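Home | Projects | Class Notes | Photos | Links

Sorting Toy Blocks by Color and Shape: Our Project Report

Last updated: April

So this is the write-up for our design and play project, which I did together with Zhuoran Su. The assignment was to pick an everyday object and find out something about how people use it. We went back and forth for ages (I wanted to do backpacks, Zhuoran wanted to do kitchen drawers) and then we ended up with toy blocks, mostly because my little cousin had been building towers all over my aunt's living room and I kept stepping on them.

Our question was pretty simple. If you give somebody a pile of blocks in different colors and different shapes and you just say "put these in groups," do they go by color or by shape? I was sure it would be color. Zhuoran thought shape, especially if there were fun ones in the pile.

We called the project Skumden, which is a word Zhuoran made up when we needed a folder name on the first day, and it stuck. Our study room was in the Mahlangu building, up on floor 4, and we had it every Monday after lunch. Great room, terrible chairs!

The first thing we learned is that the surface matters a lot. We started out on a bare desk and the blocks slid everywhere and people kept knocking them off. Then we tried a piece of felt, but the cylinders would lean and tip on the soft spots. A flat wooden board was so much better. Pale wood is good too, the colors really pop on it and you can see right away which block you're reaching for.

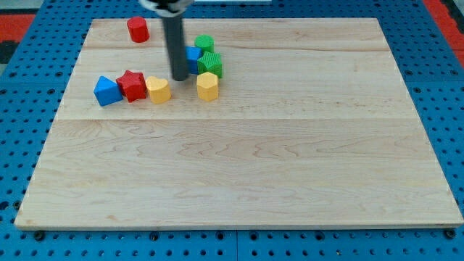 Blocks on the maple board, with the star and the heart next to each other.

We did 2 rounds with each person. In the first round we gave no hints at all. In the second one we asked them to do it again some other way, whatever that meant to them. I loved the second round! Some people got stuck for a minute and just stared at the blocks, and one guy from Durero Hall made a little street with houses and told us the heart was the bakery.

Okay, results. In the first round most people did go by color, so I get to be happy about that. But the star and the heart messed it up. People who were happily sorting by color would get to those and stop, and quite a few set them off to the side as "the special ones." Plain shapes like cylinders went wherever the color told them to go. Zhuoran says this counts as a win for the shape side and we have agreed to disagree.

If I did it again I would mix up the pile the same way every time. We forgot to do that for the first few people, and I think whatever was on top got picked up first and kind of set the rule for the rest. I'd also film the hands, or at least take better notes. Mine say things like "red, red, hm, star??" and I can't always tell who that was.

We'd still like to try it with little kids, and Zhuoran wants to write to the Fitallow after-school club to ask if we can come by with the board.

Contact: Skumden project page | Copyright the authors | Back to top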